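Bruvard Height-Adjustable Meeting Table, Series 517

Product code: 517-MT
Supplied by: Wuyts Institutional Furniture
Category: Meeting and project rooms

Overview

The Bruvard 517 is a height-adjustable table intended for shared rooms in offices, libraries, schools and public buildings. It is suitable for seated meetings, standing meetings and general project work, and may be used as a single table or joined to a second table of the same series along either long side.

The table is supplied with a smooth top in beige, light gray or white. All three finishes have a low-sheen surface that limits glare from ceiling lighting and may be cleaned with a damp cloth and a mild detergent. Abrasive pads, solvents and bleach should not be used on any finish and are excluded from the terms of the warranty.

The 517 replaces the earlier fixed-height table in the Bruvard range. Customers who hold the fixed-height model may continue to order feet, edge strips and fasteners for it. Tops are not interchangeable between the two, as the fixing points have moved.

Frame and lifting columns

The frame is powder-coated steel, finished in dark gray. Two lifting columns, one at each end, are driven by separate motors and kept level by a control unit mounted beneath the top. Height is set with a paddle switch on the front edge: pressing up raises the table, pressing down lowers it, and releasing the paddle stops it at once. The control unit stops the columns and reverses them a short distance when it meets resistance.

A locking key is supplied with each table. Wuyts recommends that the paddle be locked in rooms used by children or open to the public without supervision. Replacement keys are ordered by the number stamped on the switch housing.

Power on the table

The 517 has no built-in sockets. This was a deliberate choice by the design team under Ineke Goossens, who found that fixed socket modules were often the first part of a table to become outdated. Customers may place a power strip of their own on the top or mount one beneath it with the optional cable tray.

Where a strip is used on the table, it should be plugged directly into a wall or floor outlet and should not be connected to another strip. The supply cord must have enough slack to follow the table to its full height. Cords should be led over the rear edge, clear of the columns, and held with the clips provided.
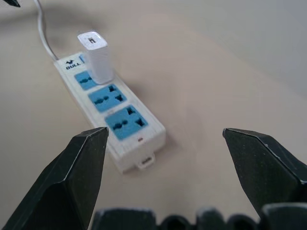

Optional accessories

Cable tray. A steel mesh tray that hangs below the rear edge of the top and holds a power strip, chargers and surplus cord. It may be fitted before or after delivery and requires only a screwdriver.

Modesty panel. A felt-covered panel in dark gray or blue. It travels with the top and does not affect the height range.

Joining plates. A set of 2 plates, used to connect tables side by side. Joined tables must be raised and lowered together, and the linking cable supplied with the plates must be connected before either table is switched on.

Locking casters. A set of casters for rooms that are rearranged often. Please note that casters raise the lowest available height of the table and cannot be combined with joining plates.

Delivery and assembly

Tables are delivered in two cartons, one holding the top and one holding the frame. Assembly by Wuyts fitters is included for orders of 8 tables or more. For smaller orders it may be added at the time of purchase - please allow for this when booking a room closure. Two persons are required to turn the assembled table onto its feet.

Packaging is removed by the fitters where assembly has been ordered. In all other cases it remains with the customer.

Care and inspection

Fasteners should be checked once a year and tightened where needed. Many institutions carry this out in February, together with the inspection of chairs and storage units. The columns are sealed and must not be oiled. If the two ends of the table are no longer level, lower it fully and hold the paddle down until the columns reset.

Warranty and contact

The frame, columns and control unit are covered for 8 years in normal indoor use. Tops are covered for 2 years against lifting edges and surface faults. Marks caused by hot vessels, blades or adhesive tape are not covered.

Requests for quotations and finish samples should be addressed to Bart Michiels, Institutional Sales. Questions concerning spare parts and warranty claims should be addressed to Yaw Ofori, Customer Service, stating the product code and the serial number found on the underside of the top.

Page last revised: Saturday, October 5, 2024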